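So I finally did the bathroom shelf. I have been putting it off since January, when I bought a set of little plastic baskets from Gotero and then left them stacked in the hall closet, still with the stickers on (28 stickers, and every one of them left goo).

My idea was one basket per kind of thing. Teeth stuff in one, hair stuff in another, and a third for all those travel minis I keep bringing home and never open! The blue one got picked for teeth. I like a loud color in there, it wakes me up, and even I can't miss it at six in the morning.

Cans are my problem. They're tall, they roll, and I can't decide if they get a basket of their own or just go back under the sink with the spare towels.

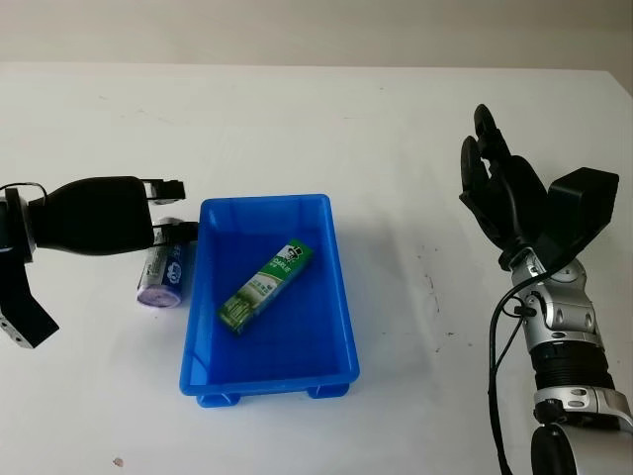
Toothpaste is in, can still waiting for a home.

Next up is the drawer with the hair ties. I'm a little scared of that one, so maybe after the weekend.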